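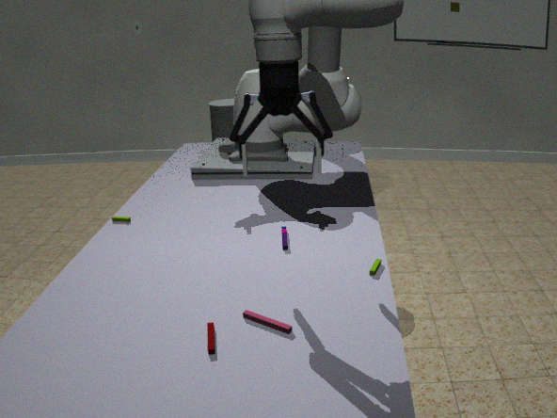

Ritu Solanki said she had stopped using the Lorberg branch library after work a year ago, when the doors began closing at 5 p.m., and that she would be back the first evening they stay open later.

She was speaking at a public meeting on the branch's hours, which drew a full room and ran past 9 p.m. The town council voted at the end of it to keep the library open until 8 p.m. on 3 evenings a week, starting in July.

The later hours were cut last year to save money. Since then the branch has opened at 10 a.m. and closed at 5 p.m., with a lunch break that will now also go.

A petition asking for the change collected 924 signatures. Valentina Quiroga, who started it, told the council that parents of school-age children had been hit hardest – the homework room was shut before many of them got home.

Council member Kieran Penrose voted in favor but asked for a review after six months. "I want to see the door counts before we make this permanent," he said. One member voted against, saying the money should go to the Pacheco Street sidewalks first.

The council will pay for 66 extra staff hours a month. Branch manager Jamie Fairclough said most of those would go to part-time workers already on the payroll, and that one new evening clerk would be hired.

The homework room has 30 seats and will stay open until closing time. The study rooms upstairs can be booked at the front desk or by phone, for up to two hours at a time. Late fees on children's books, dropped last year, are not coming back.

Parking in the Girnent Avenue lot will be free after 5 p.m. for anyone with a library card. The book drop on the north side is still out of service and returns should be made at the desk.

The council takes up the parks budget at its next meeting.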